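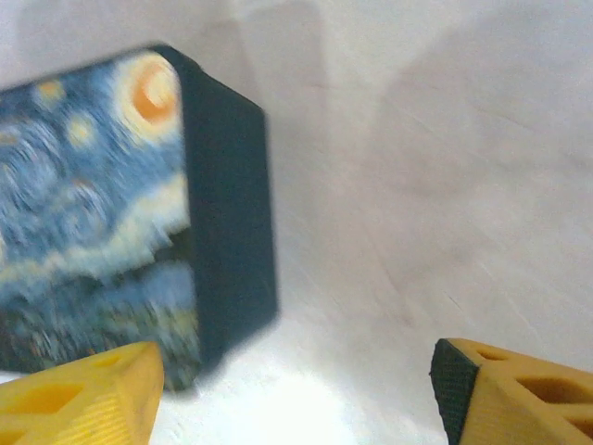
*Printed box with a reproduction of Van Gogh's* The Starry Night*, showing the moon and its halo beside the plain dark side panel.*

An **art-print box** is a box with a reproduction of a painting on one or more faces. The type is sold as gift packaging, as desk storage and as the outer case for puzzles and stationery.

## Printing

The artwork is either printed directly on the box material or printed on a sheet that is then glued down. Side panels may carry the picture around the corner or be left in a single dark colour, which hides small errors in alignment at the edge.

## Cropping

Few paintings match the proportions of a box face. *The Starry Night* is wider than it is tall, so a square face loses part of the sky or village. Makers usually keep the crescent moon at the upper right and the large central swirl – the two features most buyers recognise.

## Colour

Blues are the main difficulty. Four-colour printing tends to flatten the darker strokes, and yellows beside them can shift toward green. The Skondport catalogue of printed boxes, compiled by Huiling Deng and Jianguo Bai, lists 1,142 entries and grades each for colour on a scale of one to four.

## Care

Printed faces fade in direct sun. Dust is removed with a dry, soft cloth – water can lift a glued sheet at the corners.

## See also

- Decorative tin
- Slipcase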